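Why I Stopped Buying Clothes for the Person I Will Become

For many years I owned clothes for three different men. One was me. The second was a thinner man who goes to dinners. The third was some kind of hiker. I paid for all of them, and I gave them space in my closet, and two of them never came home.

I write this because I think many people live like this and feel a small shame every time they open the closet door. My opinion is simple. We should buy clothes for the life we have in this month, and we should wear them until they are finished. It sounds like something a grandmother says. My grandmother did say it, but I needed to reach the age of fifty to hear it.

When I moved to Kotville I rented a room with a closet so narrow that the hangers had to stand a little sideways. Before that, in Evmont, I had a full wall of closets with sliding doors, and the doors were a big help in not thinking. You slide them and the problem is on the other side. In Kotville there was no other side. Everything I owned was on the bed, and I had to sleep on the bed.
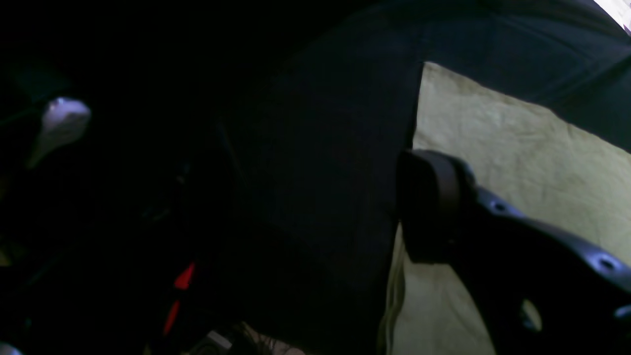 So I began to ask each piece when I had worn it last. Some of the answers were not pleasant. There was a jacket from a store in Kotham that cost me 408 dollars, and I had worn it to one wedding and one funeral, and at the funeral I was too warm. I kept it for nine years out of respect for the price. But the price was already paid. Keeping the jacket did not give me back one dollar of it, and every time I saw it I paid again with a bad feeling.

People tell me that expensive clothes are cheaper in the long run, and I believed this for a long time. It is true only if you wear them. A pair of pants for 100 dollars that you wear every week for six years is almost free. The same pair in a drawer is a hundred dollars in a drawer. The friends who gave me this advice about quality were right about the stitches and wrong about me, because I was afraid to use good things. I saved them for an occasion, and I worked in an office where the biggest occasion was cake.

I think this fear comes from how I grew up. We had clothes for Sunday and clothes for the rest, and you did not mix them. My mother had a blouse that I saw four or five times in my whole childhood. After she died my sister took it out, and it was like new, and it was also completely out of its time. My sister could not wear it and could not throw it away. It is in her house now, in paper, waiting for the next person who will not wear it.
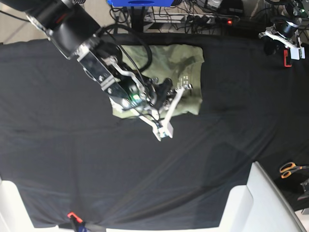 I do not want to be unfair to my mother. In her time a blouse was hard to replace. Cloth was expensive, and you took care of it because there would not be another one soon. Our problem is a different one. We have kept the habit of saving, but we have added the habit of buying, and these two do not fit in one closet.

The other thing I want to say is about sales. I used to go every November to the big sale in Hunt with a neighbor, and we came back with full bags and we were happy in the car. I remember the happiness very well. I do not remember the clothes. I once bought the same gray sweater two years in a row, because it was again at half price and I had forgotten that I already had it. When a thing is so easy to forget, I have to ask if I needed it the first time.

Today my rule is that I buy something when the old one can no longer be repaired. I learned to sew a button and close a seam. My work is ugly but it is on the inside. For a zipper I still pay a tailor, and I pay without complaining, because I tried a zipper by myself once and lost a whole evening and the pants.

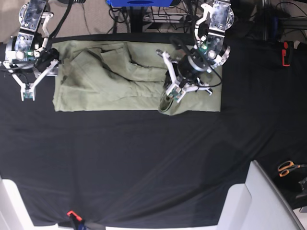

Ordinary pants, the kind you can wear on any day of the year.

There is a question that I always get when I talk like this. What about pleasure? Is it not sad to own so little and to look the same every day? I have thought about it with patience, and I say no, not for me. I have more pleasure from my clothes now than before. My blue shirt is soft at the collar because I wear it so much. I know how it behaves in the heat and how long it takes to dry on the line. A new shirt is a stranger, and it needs a year before it is good company.

But I know that this is also a matter of character. For some people, getting dressed is a way to speak, and I should not tell them to be quiet. I only ask that they speak with the clothes and not keep them in the dark.

I sent a first version of this text to some readers of my old column, and I expected that they would agree with me – it is easy to agree with a man who tells you to spend less. Most of them did.

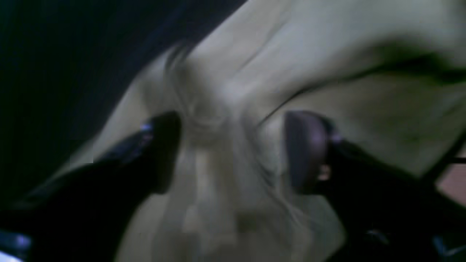 Evaristo Cocco wrote back that I was too hard on the clothes we keep and do not wear. He has a coat from his father that is two sizes too large, and he has never put it on outside the house, and he said that he would give away everything else he owns before that coat. "You talk as if a closet is only for dressing," he wrote. "Mine is also where I keep people."

I read this several times. I think he is right about the coat, and I told him so. A thing that we keep for a person is different from a thing that we keep for a price, and I had put them together because it made my argument shorter. My sister should keep the blouse. I will call her this week and tell her, although she did not ask for my permission.

For the 408 dollar jacket I have not changed my mind. I gave it to the thrift store near the station, and when I passed there the next month it was no longer on the rack.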